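Progress report to the Imai Fund
Project: Table service training, Nanau day center, Greltholm

In this period we held 10 sessions on laying and clearing the table. The grant paid for trays, plates and bowls, which arrived in December.

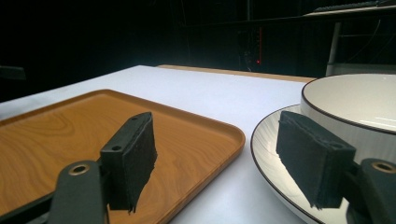 Tray, plate and bowl on the training table.

The bowl is carried on its plate, and both go on the tray. Four members can now do this without help. Two still prefer to carry the dishes by hand, and we do not press them.

The trays have a raised rim, and our members find it easy to hold. We ask everyone to put the tray down flat, away from the border of the table.

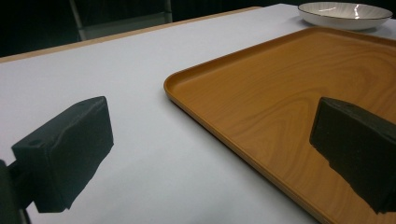

Text: Renji Arai, Nanau
Apr 20, 2019

Our next step is to serve a full lunch for around 26 guests. For this we need more bowls of the same size. The supplier, Wimow, has sent us a price, and I attach it to this report. I ask you kindly to confirm if the remaining money may be used for this purchase.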